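Rechercher dans le magazine

Accueil Maison Techno Société Abonnements

Le robot, la table basse et moi

Je déteste faire la poussière. Je le dis tout de suite, pour que vous sachiez d'où je parle : chez moi, une table en verre est une punition, et celui qui me vendra une machine capable de la nettoyer sans que je me lève aura mon argent et ma reconnaissance éternelle. Cela fait des années qu'on me la promet, cette machine. J'ai un aspirateur rond qui se coince sous le buffet, une tondeuse qui a peur des taupinières, et toujours le même chiffon à la main le matin.

Alors quand Azucena Mendoza, qui travaille chez Grolholm sur le projet Zidato, m'a proposé de venir voir où en étaient les robots à deux bras, j'ai sauté dans le train. C'était en juillet, il faisait une chaleur à ne pas mettre un humanoïde dehors (ils craignent ça aussi, paraît-il). J'avais 11 questions dans mon carnet et je n'ai posé que les deux premières, tellement j'étais occupée à regarder les mains.

Parce que tout se joue là ! Marcher, parler, faire coucou, les robots savent faire, on a tous vu les vidéos. Mais prendre un linge mou, qui change de forme dès qu'on le touche, et l'amener sur une surface transparente que les caméras distinguent mal, c'est une autre paire de manches. Azucena me l'a expliqué avec une patience d'ange : une tasse reste une tasse, une serviette chiffonnée n'est jamais deux fois la même. Et le verre, pour une machine, c'est un peu comme pour les oiseaux.

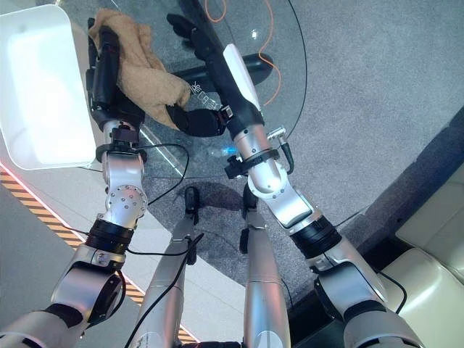 Une serviette beige dans la main noire, au-dessus du plateau de verre.

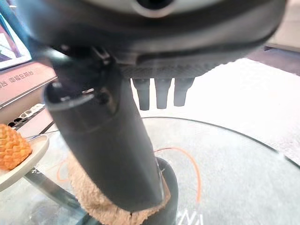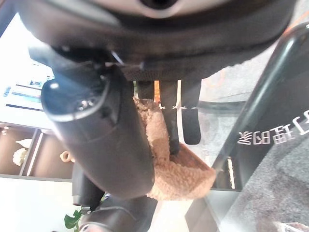
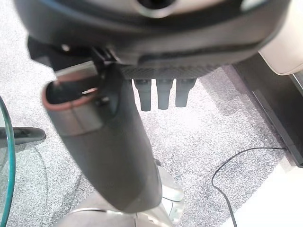 Norbert Polák, lui, ne partage pas du tout mon enthousiasme. À l'entendre, on s'extasie devant des gestes qu'un enfant fait sans y penser, et le jour où il faudra passer derrière le robot pour vérifier les coins, on aura simplement ajouté une corvée à la liste. Il m'a aussi demandé qui nettoierait le robot. Je n'avais pas de réponse, et je dois dire que la question m'a poursuivie pendant tout le trajet du retour.

Il n'a pas complètement tort. Chez Grolholm, l'équipe compte ses essais, et elle en était à 1 055 le jour de ma visite, toutes tâches confondues. L'objectif est d'arriver à 2 000 avant de montrer quoi que ce soit à des familles. J'ai demandé si je pouvais m'inscrire sur la liste. On m'a répondu gentiment qu'il n'y avait pas de liste.

Ce qui m'a frappée, c'est combien nos intérieurs sont hostiles quand on y pense ! Des câbles qui traînent, des bibelots, des coussins, des pieds de table à éviter. Moi, je contourne tout ça en pensant au dîner. Un robot doit tout voir, tout estimer, et garder la bonne pression au bout des doigts. Trop fort, on raye ; trop doux, la trace de café reste où elle est. Azucena croit davantage aux ateliers et aux hôtels pour commencer, là où les meubles sont les mêmes d'une chambre à l'autre. Nos salons viendront après, et elle a refusé de me donner une année.

En rentrant, j'ai trouvé sur ma table une auréole de tasse, bien ronde. J'ai pris mon chiffon.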